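Tagebuch, Donnerstag
Spät aus Clandberg zurück, die Tasche steht noch unausgepackt im Flur.
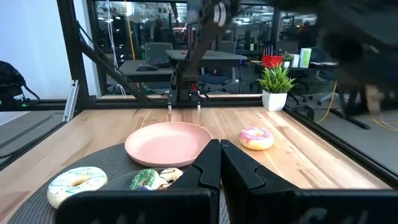 Das Spiel
Halbfinale der Frauen, Hinspiel, Ustirley gegen Clandberg. 3164 Zuschauer, davon 383 im Gästeblock. Ich stand hinter dem Tor, in das wir in der ersten Halbzeit spielten, und habe deshalb unser einziges Tor gut gesehen: Ecke von Nandi Motaung, Kopfball Ivana Lucero am kurzen Pfosten. Danach kam von uns lange nichts. Clandberg hat über links immer wieder dieselbe Flanke geschlagen, und eine davon ging kurz nach der Pause durch. 1:1, dabei blieb es.

Tumelo war mit dem Ergebnis zufrieden, ich weniger. Auswärtstore zählen in diesem Wettbewerb nicht mehr doppelt, wir fangen also am Sonntag bei null an. Lucero humpelte beim Auslaufen – hoffentlich nur ein Schlag.

Rückfahrt
180 Kilometer im Bus, Stau hinter der Brücke. Pieter saß neben mir und rechnete vor, wer im Finale warten könnte. Khondokar hat sein Hinspiel mit 3 Toren Abstand gewonnen, das ist wohl durch. Ciarán glaubt trotzdem noch an Stolloner, er hat dort früher gespielt.

Für Sonntag
Karten liegen bei Pieter, Treffpunkt um eins am Nordeingang. Batterien für das Radio kaufen. Den Schal habe ich im Bus liegen lassen – morgen dort anrufen. Zu Hause noch die Zusammenfassung angeschaut, das Gegentor sah im Fernsehen haltbarer aus als im Stadion. Kurz nach eins ins Bett.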